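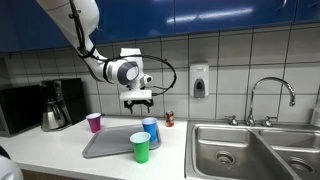
4장. 시청 순서와 스포일러 차단 설정

3장에서 계정 연결까지 마쳤다면 Grakow 홈 화면에 '내 시리즈' 항목이 보입니다. 안 보이면 3장을 건너뛰신 겁니다. 다녀오세요, 기다리겠습니다.

이 장에서는 긴 시리즈를 어떤 순서로 볼지 정하고, 아직 안 본 내용이 화면에 튀어나오지 않게 막는 방법을 다룹니다. 설명에는 우주 드라마 'Pludau'를 씁니다. 본편이 267화, 외전 'Barbosa'가 114화이고, 외전의 시간대가 본편 중간에 끼어 있어서 설정할 거리가 넉넉합니다.

4.1 시청 순서 고르기

1. 홈 화면에서 '내 시리즈'를 열고 Pludau를 선택합니다.
2. 오른쪽 위의 톱니바퀴를 누릅니다. 리모컨을 쓴다면 메뉴 버튼을 길게 누릅니다.
3. '시청 순서'로 들어가 다음 중 하나를 고릅니다.
방영순: 방송된 날짜대로 정렬합니다. 기본값입니다.
연대순: 극중 시간대로 정렬합니다. 시간 여행 에피소드는 출발한 시점에 놓입니다. 도착한 시점이 맞다고 생각하시는 분은 4.2로 가세요.
직접 지정: 손으로 옮깁니다. 저녁 약속이 없는 날 권합니다.
4. '외전 포함'을 켜거나 끕니다. 켜면 Barbosa가 본편 사이에 섞여 들어갑니다.
5. '저장'을 누릅니다. 뒤로 가기로 나가면 저장되지 않고, 경고도 뜨지 않습니다. 다음 버전에서 고칠 예정이며, 지난 버전 설명서에도 같은 문장이 있었습니다.

참고: 시청 순서를 바꿔도 이미 본 회차의 기록은 남습니다. 다만 '다음 회' 버튼은 새 순서를 따르므로, 방금 죽은 함장이 멀쩡히 커피를 마시는 회차로 넘어갈 수 있습니다.

4.2 회차 하나만 옮기기

1. 시청 순서를 '직접 지정'으로 바꿉니다.
2. 옮길 회차에 커서를 두고 확인 버튼을 누른 채 기다립니다. 회차 제목이 살짝 들리면 손을 떼도 됩니다.
3. 위아래 버튼으로 원하는 자리까지 옮깁니다. 좌우 버튼을 누르면 50화씩 건너뜁니다.
4. 확인 버튼을 다시 누릅니다.

주의: 2부작 에피소드는 묶여 있지 않습니다. 전편만 옮기면 후편은 제자리에 남아, 누가 누구를 왜 구하는지 모를 구출 작전을 보게 됩니다. 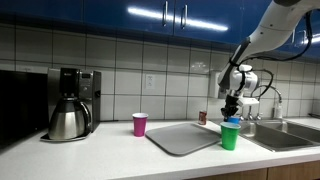
4.3 스포일러 차단 켜기

스포일러 차단은 아직 보지 않은 회차의 제목, 줄거리, 출연진, 대표 화면을 가립니다. 출연진까지 가리는 것이 과하다 싶겠지만, 2시즌에서 퇴장한 배우의 이름이 6시즌 목록에 떡하니 있으면 생각이 달라집니다.

1. '설정 > 시청 보호 > 스포일러 차단'으로 들어갑니다.
2. 단계를 고릅니다. '약'은 줄거리만, '중'은 제목과 줄거리를, '강'은 전부 가립니다. '강'에서는 회차 번호만 남습니다.
3. 알림도 막으려면 '알림에 적용'을 따로 켭니다. 기본값은 꺼짐입니다.
4. 필요하면 '차단 단어'에 인물이나 행성 이름을 넣습니다. 50개까지 등록됩니다. 띄어쓰기가 다르면 다른 단어로 취급합니다.

참고: 차단 단어는 이 기기의 화면에만 적용됩니다. 옆에 앉은 가족에게는 적용되지 않습니다.

4.4 프로필마다 진도가 다를 때

프로필은 5개까지 만들 수 있고 진도는 따로 저장됩니다. 두 사람이 함께 볼 때는 '같이 보기'를 쓰세요.

1. 재생하기 전에 '같이 보기'를 누르고 함께 볼 프로필을 고릅니다.
2. 기준 진도를 정합니다. '느린 쪽'을 고르면 진도가 덜 나간 사람에게 맞추고, '빠른 쪽'을 고르면 그 반대입니다.
3. 재생을 시작합니다. 끝까지 본 회차는 고른 프로필 모두에 기록됩니다.

주의: 몰래 먼저 본 회차도 시청 기록에 시각과 함께 남습니다. 새벽 2시에 본 것도 마찬가지입니다. 기록은 '시청 기록 > 회차 선택 > 지우기'로 지울 수 있으며, 이후의 표정 관리는 지원 범위에 들지 않습니다.

4.5 잘 안 될 때

연대순인데 외전이 전부 맨 뒤로 몰린다: 순서 정보를 아직 받지 못한 상태입니다. 기기를 켜 둔 채 5분 기다린 다음 '순서 새로 고침'을 누르세요.

차단이 '강'인데 제목이 보인다: 검색 화면에는 차단이 적용되지 않습니다. 검색창에 회차 제목을 직접 입력하셨다면 이미 알고 계신 것으로 봅니다.

Barbosa 114화가 두 번 나온다: 방송판과 확장판이 따로 등록되어 있습니다. '중복 숨기기'를 켜면 확장판만 남습니다. 방송판을 남기려면 확장판에 커서를 두고 '이 판 숨기기'를 고르세요.

순서가 매주 화요일마다 원래대로 돌아간다: Brovareck 서버의 정기 갱신 때 '직접 지정' 순서가 초기화되는 경우가 있습니다. '설정 > 백업 > 순서 잠그기'를 켜 두면 유지됩니다. 이미 초기화된 순서는 같은 메뉴의 '이전 순서 불러오기'로 되살릴 수 있고, 목록이 비어 있다면 4.2를 처음부터 다시 하셔야 합니다.

자막과 음성 설정은 5장에 있습니다.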